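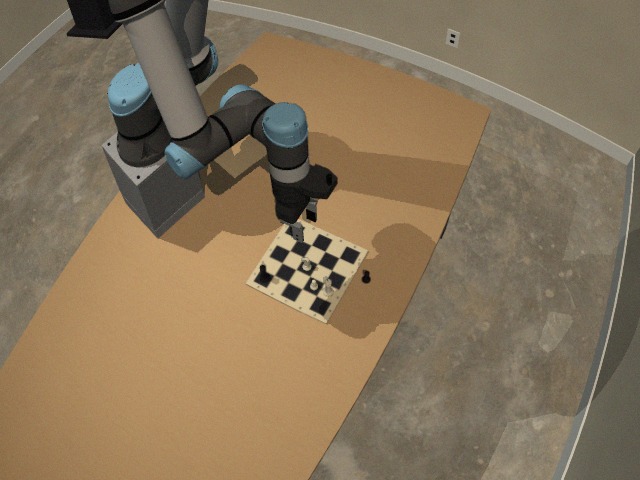 Vosus: simulated chess handling as a test of manipulation methods

Print this page | E-mail this page

Equipment and methods review

Vosus is a simulated workbench for comparing methods by which a robot arm learns to pick up and place small objects. It is issued by Dewulf and was reviewed by the methods group at Nondale over one term. The review covers the release as supplied, with no local changes except where stated.

Scope of the package

The package consists of a modelled arm with a gripper, a table, a chessboard with a small number of pieces, and a set of scripts which issue tasks and record results. Tasks are given as short written instructions, such as moving a named piece to a named square. A run is scored as complete when the piece stands upright within the borders of the correct square and no other piece has been disturbed.

The board need not lie parallel to the table edge. It may be turned between runs, and pieces may start on the bare table beside it. Both settings were left on throughout the review. A method that has merely memorised positions will fail quickly under these conditions, and the group regards this as the strongest feature of the design.

Method under review

The release includes a baseline policy trained on 1,000 demonstrations. The accompanying paper claims that most of its benefit is kept when the demonstrations are reduced, provided that each movement is divided into an approach stage and a placing stage. The group tested this claim by training a second policy on 40 demonstrations, divided in the manner described, and giving both policies the same 30 tasks.

Results

The baseline completed 28 tasks. The reduced policy completed 23. The claim is therefore supported in general terms, although the loss was not evenly spread. All but one of the additional failures occurred in the placing stage, usually when the target square had a neighbour already occupied and the fingers touched the standing piece on the way down. The approach stage was hardly affected.

Shadows were a further source of difficulty. The arm throws a large shadow over the table, and dark pieces lying within it were located less reliably by both policies. Turning off shadows removed most of these errors. Users should report which setting they have chosen, as results obtained under the two settings cannot fairly be compared.

Ease of use

Installation was straightforward. The written guide is clear on tasks and scoring but gives little help with adding new objects. The group also found that the log files do not record the angle of the board, and a small addition to the scripts was needed to keep it.

Assessment

Vosus is recommended for teaching and for early comparison of methods. It should not be used alone to support claims about physical equipment, as contact between finger and piece is modelled simply and no slipping was recorded in any run. Groups already using Ollell will find the tasks narrower but the scoring stricter.

Rating: recommended, with reservations

Related items
Ollell: stacking and sorting tasks compared
Dividing demonstrations into stages: a short guide
Reporting light and shadow settings in simulated trials
Nondale methods group: list of equipment reviewed

Last updated: March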